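Reheating

Reheating is the warming of food that has already been cooked and then cooled or stored. It is one of the most common tasks in home kitchens and is also a regular part of work in canteens, hospitals and airline catering. Reheating differs from cooking in that the food has already gone through its main changes in texture and flavor, and the aim is usually to bring it back to serving temperature without drying it out.

History

Before home refrigeration, leftovers were generally eaten the same day or kept warm near the fire. Soups and stews were often left in the pot and brought back to a boil, with new ingredients added as the level dropped. Meat was more often served cold, or chopped and fried with potatoes or bread.

Household refrigerators made it normal to keep cooked food for several days. Cookbooks began to carry whole chapters on leftovers, most of them built on the oven and the double boiler. The food writer Aitana Carretero, in her study of the port town of Vilela, found that 71 of the household recipe notebooks she examined had at least one dish made only from the previous day's meal. 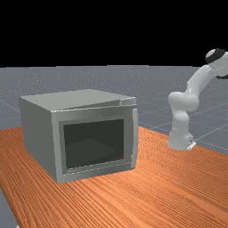 Why does reheated food sometimes have cold spots?

Heat does not reach every part of the food at the same rate. Thick portions warm slowly at the center, and microwaves deliver energy unevenly from place to place. Stirring partway through, covering the dish and letting it stand for a short time all help the temperature even out.

Methods

The stovetop suits liquids and anything that can be stirred. A splash of water or stock is often added to sauces that have thickened in the refrigerator. Rice can be warmed in a covered pan with a little water — the steam loosens the grains.

Ovens are slower but keep crusts and breading crisp. Casseroles are usually covered for most of the time and uncovered near the end. Steaming is preferred for dumplings, buns and many kinds of fish. Microwave heating is fast and works well for single portions, though bread tends to turn tough.

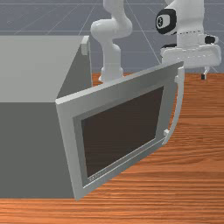

Food safety

Cooked food should be cooled quickly and refrigerated within 2 hours. Large pots cool faster when the contents are divided among shallow containers. Repeated cooling and reheating lowers quality and gives bacteria more chances to grow, so it is usual to warm only the portion that will be eaten.

Effects on flavor

Some dishes are widely held to improve overnight, among them chili, curry and braised beef. Others lose quality. Cooked poultry and pork can develop a stale taste known as warmed-over flavor, caused mainly by the breakdown of fats in contact with oxygen. Tight wrapping slows it down, and so does storing the meat in gravy.

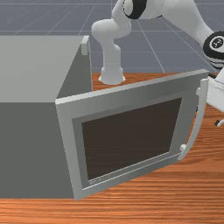
Starchy foods behave differently. Cooked rice, pasta and potatoes become firmer as they cool, and warming with moisture partly reverses the change. Stale bread softens in the oven for the same reason, but hardens again soon after it is taken out.

See also: Leftovers; Food storage; Double boiler; Twice-cooked dishes

Page last edited Apr 7, 2020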